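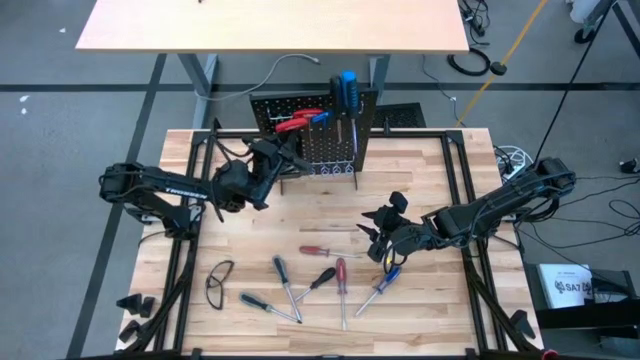

La mesa, con el panel de herramientas al fondo y un brazo a cada lado.

9 jun 2020

Ha llegado la copia de mis datos de Kodow. La pedí hace 17 días, en un arrebato de ciudadanía que me dio después de cenar, y a estas alturas ya se me había pasado la indignación y casi también la curiosidad. El correo venía con el asunto "Tu historia con nosotros", que suena a álbum de boda. Dentro, un enlace que caduca, una contraseña que llega en otro correo y un archivo comprimido que el portátil ha tardado en abrir lo que yo en hacer café y tomármelo.

Kodow, para cuando relea esto y ya no me acuerde, es la aplicación donde apunto la lista de la compra. Nada más. Me la instalé por eso, por la lista, y luego le fui diciendo que sí a todo lo que me preguntaba con tal de llegar a la pantalla donde se escribe "lejía". Parece que dije que sí muchas veces.

El archivo principal tiene 703 páginas si se pasa a PDF. He leído novelas más cortas y con mejor ritmo. Empieza por el perfil, que está bien, es mi nombre y mi correo y una fecha de nacimiento falsa que no recordaba haber puesto (me quité ocho años, qué menos). Sigue con los dispositivos, incluido un teléfono que se me cayó en una fuente. Y después viene la ubicación, y ahí se acaba la lectura amena.

Tienen más de 807 puntos solo de este año. Cada vez que abría la lista, un punto. En marzo y abril están casi todos amontonados encima de mi casa, por razones conocidas, con una excursión semanal al supermercado que dibujada en el mapa parece el paseo de un perro viejo. La aplicación ha deducido de ahí que soy "sedentario/hogareño". Lo pone así, con la barra, en una columna que se llama "segmento inferido". Me gustaría saber qué había que hacer esta primavera para que te infirieran otra cosa sin que te pusieran una multa.

Otros segmentos inferidos que me han tocado: "propietario de mascota" (no tengo), "interés en bricolaje: medio" (generoso), "sensible al precio" (correcto) y "posible mudanza". Este último me ha dejado pensando un buen rato. A lo mejor saben algo.

He mirado de dónde sale lo de la mascota. Una vez apunté "pienso". Lo apunté en la lista de la compra, eso sí, pero la frase entera era "pienso que ya hay arroz", y la escribí para mí, discutiendo conmigo en el pasillo de las legumbres. Desde entonces soy dueño de un animal a efectos publicitarios.

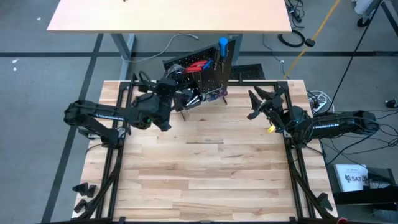 La parte de los destinatarios es la peor organizada, y sospecho que a propósito. Figuran Skorside y Premance como "socios de medición", luego otra vez Premance como "socio de enriquecimiento", y Hapeta en una nota al pie, dentro de un paréntesis, como quien menciona a un cuñado. Qué se le dio a cada uno, en qué fecha y con qué permiso mío está en tres carpetas distintas con nombres de letras y guiones bajos. Yo querría ver mis datos como se ven las herramientas en el tablero perforado de la foto, puesto ahí de pie al final de la mesa, algo inclinado: cada cosa en su sitio y a la vista. Y hasta una lucecita verde, como la que lleva encendida en la muñeca el brazo de la izquierda, para saber si el chisme está en marcha. En Kodow lo único verde es el botón de aceptar. El de rechazar es gris sobre gris y hay que bajar mucho.

He ido a las páginas de los otros. Skorside tiene un formulario para pedir tus datos que exige, para identificarte, más datos de los que probablemente tenían: documento por las dos caras, un recibo de la luz y un teléfono al que mandan un código. He llegado hasta el recibo y me he levantado a buscarlo. Luego me he vuelto a sentar, al darme cuenta de que estaba a punto de regalarles mi consumo eléctrico.

Premance es más elegante. Pone una dirección de correo de privacidad y, debajo, que atienden en el plazo legal. He escrito un mensaje muy digno, citando el artículo y todo, y a los dos minutos tenía respuesta automática: el buzón está lleno. Me consuela pensar que somos muchos.

Lo de Hapeta no he sabido ni cómo empezarlo. La página está toda en construcción menos el aviso de cookies, que funciona de maravilla.

A media tarde he decidido borrar la cuenta de Kodow. Tienes que entrar en ajustes, luego en ayuda, luego en "quiero contaros algo", y en el desplegable elegir "otros". Sale entonces una pantalla con un dibujo de una cesta de la compra con cara triste. Pregunta el motivo y da a escoger entre "ya no hago listas", "me he mudado" (insisten) y "prefiero no decirlo". He escogido la última y me ha pedido que lo desarrollara en el cuadro de texto. Mínimo 2 frases. He puesto: "Prefiero no decirlo. Gracias." Lo ha dado por bueno.

Ahora la cuenta está "en reposo". Durante un mes, si entro por despecho o por descuido, resucita con todo dentro, animal incluido. Pasado ese plazo dicen que lo eliminan, salvo lo que deban conservar por obligación legal y salvo lo "agregado", que es una palabra que usan mucho y que no define ningún apartado de la política de privacidad. Lo he buscado. Me he leído la política entera, creo que por primera vez en mi vida con una de estas, y me ha llevado menos que cualquier capítulo de la serie que estoy viendo. Lo que más rabia me da es que estaba casi todo escrito. Con mala letra, digamos, pero estaba. Venía lo de Premance, venía la ubicación "para mejorar la experiencia de lista". Yo había dicho que sí con el pulgar, de pie, con el carro en la otra mano.

Para la compra de mañana he arrancado una hoja de la libreta de la cocina. Arroz, pilas, lejía, tomates si tienen buena cara. La he dejado en la puerta de la nevera con el imán de la farmacia y le he hecho una foto con el móvil, por si se me olvida cogerla. La foto se ha subido sola a la nube, claro, y lleva puesta la ubicación. Tengo que mirar dónde se quita eso. Mañana, con más café.

Apuntar: renovar el antivirus antes de que acabe junio, volver a escribir a Premance cuando vacíen el buzón, y buscar el recibo de la luz de todas formas, que no aparece.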